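Chapter 4
The Arm Is the Cheap Part

What this chapter covers
Reading a quote for a small robot cell
The lines that are missing from the quote
Grippers, fingers and fingertips as a budget of their own
Spares, floor space and people's time
Writing a request that a finance office can approve

Terms to know
bench cell, end effector, consumable, lead time, acceptance test, contingency

In January 2022 a repair and repacking firm called Clekham, in the town of Cirkmont, approved the purchase of a bench cell with two small arms. The request ran to a single page. It had a line for the arms, a line for shipping, and a line called "misc." with $50 in it. Ningsih Mangundap, who ran the repair floor and had written the page on her lunch break, has kindly let us use it for teaching ever since. She asks only that we mention she was hungry.

We will return to the $50 many times. It is the hero of this chapter. It was meant to cover the table, the mounting rail, the enclosure, the power supplies, the cables, the grippers, the fingers on the grippers, the pads on the fingers, and anything that might break. It covered a bag of cable ties and part of a power strip.

The mistake is an easy one to make. A vendor's website shows an arm against a white background, glowing slightly, with a price under it. You want an arm, you multiply by two, and you have a budget. But an arm on its own is an expensive coat hook. Before it can pick up anything it must be bolted to something stiff, given power, given something to grip with, and placed in front of a work surface at a height where the work can be reached. Every item in that sentence has a part number.

Look at a small two-armed cell with a buyer's eye, and the arms soon have company. There is a rail, and a mounting plate for each arm. There are boards with little lights on them, and cables that have to loop freely as the joints turn. There are walls, and the walls are held up by posts, and somebody paid for the posts. 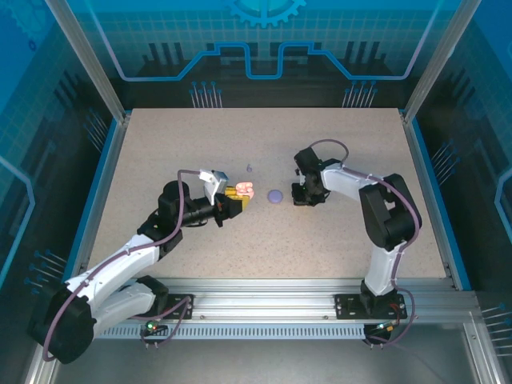

4.1 Reading the Quote

A quote is a list of what the vendor has agreed to sell you. It is easy to mistake it for a list of what you need. The two lists overlap, and this chapter lives in the part where they don't.

Start by sorting every line into one of four groups.

Motion. The arms themselves, their controllers, and the power supplies. This group is almost always complete, since it is what the vendor makes.

Structure. Table, rail, posts, panels, brackets and fasteners. Vendors like to call this "customer supplied." The phrase takes up two words on a quote and several weekends in real life.

Contact. Everything that touches the product: grippers, fingers, pads, trays and fixtures. Sometimes one gripper per arm is included. Read the footnote to find out whether it is the gripper in the brochure.

Attention. Setup, training, programming, maintenance, and the hours of whoever will be standing next to the thing when it stops. It is rarely quoted and always spent.

When Clekham sorted its own quote this way, after the fact, the Motion group was full, the Structure group held one packet of bolts, and the other two were blank. The arms came from a supplier named Parneck and arrived on time, in good boxes. They then sat in those boxes until May, waiting for a table.

Margin note: If a whole group is blank, do not write zero in it. Write "unknown." Zero is a number, and someone in finance will add it up.

4.2 Structure: Paying for Things That Don't Move

People resent spending money on a table. They have tables at home. So the table gets chosen last, from whatever is left over, and the arms spend their working life on a surface that wobbles whenever a door closes.

Aluminum extrusion is the usual answer for rails and frames. It is stiff and easy to cut, and you can shift a bracket along it when you discover that your first layout was wrong. Budget for extra lengths. Budget for twice the brackets and nuts you think you need – they roll under things, and the shop that sells them has a minimum order.

Think too about the surface and the walls. A plain panel and a printed one may differ little in price, but whatever you choose will be behind every part your cameras look at, if the cell has cameras. Decide before the panels are ordered. Clekham's first panels were glossy. The second set is listed on a separate invoice, under "misc."

Then there is the floor the cell stands on. It costs nothing on paper, and it will cost you the friendship of whoever was keeping boxes there.

4.3 Contact: The Work Decides the Gripper

Most first-time buyers pick the arm, then accept the gripper that comes with it, then look for work the gripper can do. Run that in the other direction. Put the actual products on a bench. Pick them up by hand, slowly, and write down where your fingers go, how hard you press, and which hand is doing the boring job of holding still.

The boring hand matters more than it looks on a quote. Much light bench work needs one hand to steady the item while the other does something clever, and that is the real argument for paying for a second arm. If your product sits still in a tray, a fixture may do the steadying for a fraction of the price. If every product is a different shape, the fixture budget starts to climb, and the second arm begins to look like a bargain. Work it out both ways and show both in the request.

Small glossy consumer goods are where gripper budgets go to suffer. Take an earbud charging case. It is rounded, it has a lid on a hinge, and the earbud sits down in its cradle with only a smooth head to get hold of. One pair of fingers has to keep the base in place while another pair comes in from above, and the tips coming in have very little room between the earbud and the empty slot beside it. A fingertip that is fine for a cardboard box is a snowplow at this size.
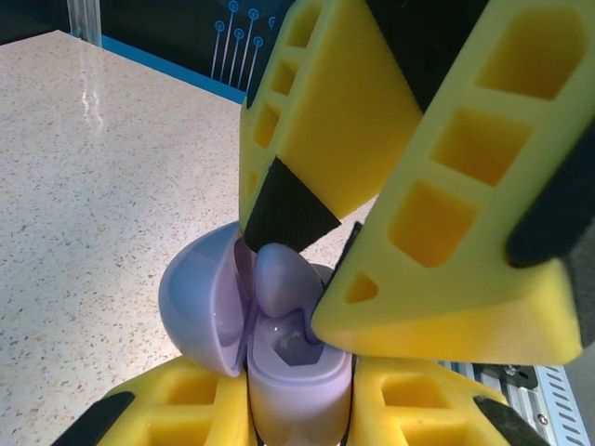 So the fingertips get their own line. Treat fingers and pads as consumables, like printer ink, and price them by the year. Pads wear, and they pick up dirt. Fingers crack when somebody teaches the arm a shortcut through the table. Ask the vendor three plain questions: what does a set cost, how long does it take to arrive, and can we make our own? The third question tends to improve the answer to the first.

Clekham bought its fingers from a workshop called Pawlak and did keep receipts, for which we are grateful. The first year's bill for fingers and pads came to $664. Compare that with the $50 for everything. Nobody had been careless with the equipment, either; the crew was trying different shapes on different products, the way a sensible crew does, and each shape that failed had been paid for before it failed.

A fair rule for a first cell is to price one full set of fingers for every kind of product you plan to handle, plus one spare set of the kind you use most. If that total makes you wince, shorten the list of products. You can always add one next year, with evidence.

4.4 Attention: The Hours Nobody Signed For

In her revised request Mangundap put down $3,000 for contingency and then, in smaller type, a table of hours. The finance office approved the money in a day and argued about the hours for two weeks. This is normal. Money leaves once. Hours leave every morning, and they belong to people who already had a job.

Put the hours in anyway. Name the person who will learn the software. Name the second person, who will learn it in case the first one takes a vacation or a better offer. Allow time for the acceptance test, and write that test yourself, using your own products in your own building. A vendor's demo part has led an easy life and has been picked up successfully many times.

Also decide, in writing, what happens when the cell stops on a busy afternoon. "We do it by hand until it's fixed" is a perfectly good plan. It does mean you can't sell the benches.

4.5 Before You Go On

Have the following at your elbow when you start Section 4.6, where we rebuild the Clekham request line by line.

1. A real quote for any small arm, footnotes included.
2. Three products you would like the cell to handle, on the bench in front of you.
3. The four group headings from Section 4.1 on a sheet of paper, with plenty of white space under Structure.
4. A pencil. Mangundap's first page was done in pen, and it shows.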